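Mellden Craft Table Sorting: Grip Fault Subset

README

Hello, and thank you for taking the time to read this before you download anything. This is the part of the Mellden set we almost left out: 44 episodes from our Skellville lab in which a two-arm sorting run ended in a fault. The task is putting paint bottles, brushes and scissors away in bins.

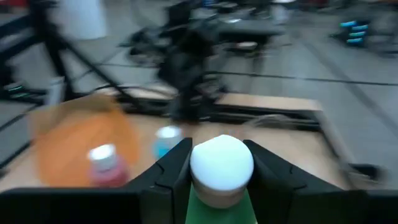
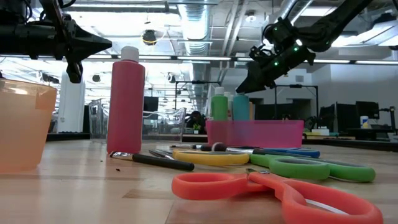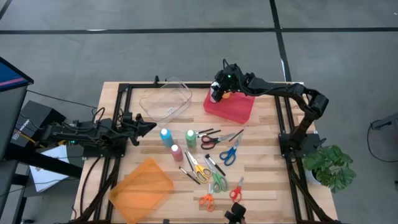 Fig. 1. The craft supply task, in a wrist view (first) and two views from fixed cameras.

What went wrong

In March we moved both arms to the Rovadis controller and carried over the old grip settings without checking them. The new software read our force limit as a percentage, so a cap that should have been held gently was squeezed at 90. Some bottles shot sideways out of the fingers, and in 4 episodes the arm carried on to the bin as if it still had hold of one. No one was hurt – we were all outside the rail – but the stop came later than we would like.

What is in each episode

All camera streams, joint positions, commanded and measured grip force, and a fault label. The label marks the moment force went over the limit, which can be well before you see anything happen. In 6 episodes the force log has a gap, and those are listed in gaps.txt.

Please take care

Do not train a grasping policy on these without filtering on the label first. They are meant for fault detection, and we would love to hear how you get on with them!

Fixed settings are in the Mirzaei branch.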